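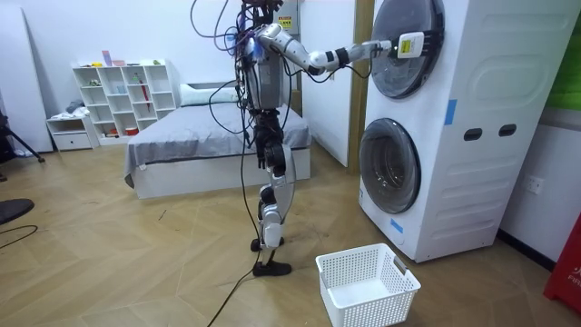 Plultach opens remote teaching program for household laundry tasks

TARNESS, 17 Apr 2026 — Plultach today announced Cenach, a program in which trained operators teach humanoid robots to do laundry by working through the task by remote control. The first set of recorded demonstrations covers front-loading machines with two drums, one above the other, and will be made available to research partners in May.

In a Cenach session, an operator moves the robot's arms and hands from a control station. The system records the operator's commands, the positions of the robot's joints and the video from its cameras. Those recordings are then used to train the software that will later control the robot without an operator.

The first release contains 570 demonstrations. Of these, 300 deal only with the machine doors: finding the rim, pulling the door open, moving it out of the way and closing it again. The rest cover taking items from a basket, placing them in the upper or lower drum, and taking them out.

"Doors took more of our time than clothes did," said Ásdís Steinarsdóttir, who leads the teaching program at Plultach. "A person opens a washer door without thinking about where the hand is going to be when the door has finished swinging. Our operators have to plan for it, and we want that planning in the recordings." 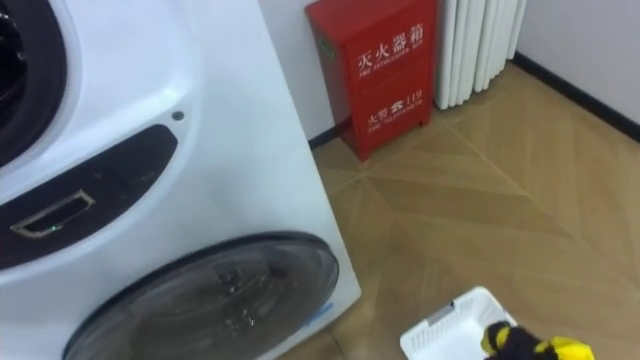

A gripper at the edge of a white laundry basket during work on the Cenach laundry tasks.

Sessions take place in a furnished room. Operators are asked to work at a steady pace and to avoid correcting a movement halfway through unless the robot or the machine is at risk. When a grasp fails, the operator lets go, backs the arm away and tries again. Failed attempts are kept in the set and marked as failures.

Plultach uses more than one type of hand in the program. Grippers are simpler to control and close on an object with a single command. Multi-fingered hands give the operator more ways to push, hook or hold, and they take longer to learn. New operators complete 20 hours of supervised practice before their recordings are accepted, and they start with a gripper.

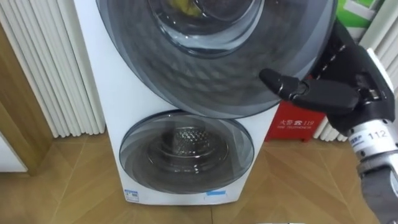 Small contacts get particular attention in operator training. Pushing a door with one extended finger can be a better choice than gripping it, especially when the other arm is holding something. Operators practice both methods, and each recording is labeled with the one that was used.

The control station was developed with Dimitriou, which supplied the hand controllers and the software that maps an operator's movements to the robot's arms. Under the agreement announced today, Dimitriou will also maintain the 80 controllers to be used as the program grows.

"The person at the controls needs to forget about the controls," said Bello Balogun, product manager at Dimitriou. "If they are thinking about which button closes the hand, it shows in the recording — there is a pause before every grasp, and the robot learns the pause."

Research partners will receive the video, joint data and operator labels for each demonstration, along with a written guide to the labeling rules. A second set, covering folding and putting away, is in preparation. No release date has been set.

Plultach develops training methods and data for robots that work in homes. The company is based in Tarness.

Research groups that wish to apply for access to the first Cenach set can do so through the partner page on the Plultach website.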